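Sorting Bins and Small Parts – Frequently Asked Questions

What is the Bikcombe 300?
A gray rectangular bin with one lengthwise divider. The narrow rear section takes flat stock and paperwork; the main section takes mixed items waiting to be sorted.

What can go in the main section?
Household and workshop small parts: tape measures, toy bricks, plastic cups, clips. Liquids and open blades are excluded. Keep clear plastic pieces apart from the rest where possible, as they are hard to pick out against a gray floor. 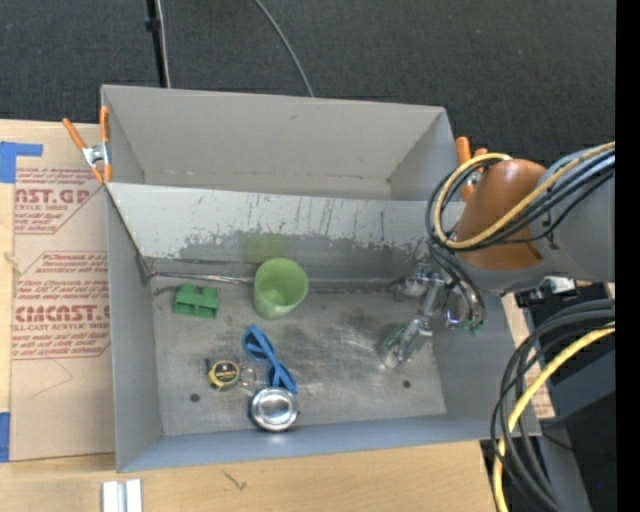

Cups and other tall items should stand at the back, against the divider, with low items in front. Stacking is not recommended above three layers.

The coating on my divider is flaking. Is the bin still usable?
Yes. Streaks and flaking along the lower edge are surface wear. Brush off loose coating before refilling. Touch-up paint is sold under part no. 3481 – allow four hours between coats.

Can I remove scratches from the floor?
No. Wipe with a damp cloth and mild soap. Scouring pads make the marks worse.

Will the Skusia lid fit?
Only on bins without a divider. For divided bins, order the Granström flat cover.

Reader comments

"Part 3481 is a shade lighter than my bin. Covers well though."

"Does the divider come out? Mine is stuck at the left end."

"Mine too. Warm water along the base loosened it."

This site uses cookies to remember your basket. Accept / Settings

© Stellis Storage – Contact – Returns – Back to top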